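Home and Kitchen for Kids | How Things Work

Why do we fold a cloth?

Take a kitchen cloth and drop it on the table. It makes a messy hill, and it takes a lot of space. Now fold the same cloth. It becomes small and flat, and you can put it in a drawer with many others. The cloth did not lose anything. It has only more layers now.

Layers are easy to understand with numbers. If you fold a cloth one time in the middle, you have two layers. Fold it again and you have 4. Each time you fold in half, the number becomes double. After a few folds the cloth gets thick and does not want to bend more.

Many cloths have a colored border, which is called edge trim or binding. It is a narrow band sewn around the side. Cloth is made of threads, and at a cut side the threads like to escape. The binding holds them in.

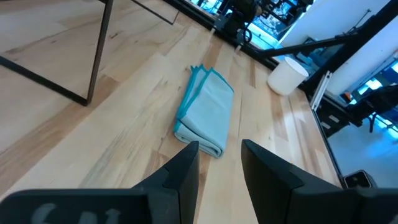 The border also helps you to see your work. When you look at a folded cloth from the side where the borders meet, you can find the layers one on top of the other, like pages of a book. Often they do not match exactly — one comes out a little more than the next. This is normal, even for grown-ups.

Try it at home. Put your cloth on a clean table and make it smooth with your hands. Bring two corners to the other two corners, then press the fold with your palm. Turn it and fold again. Can you make all the borders meet?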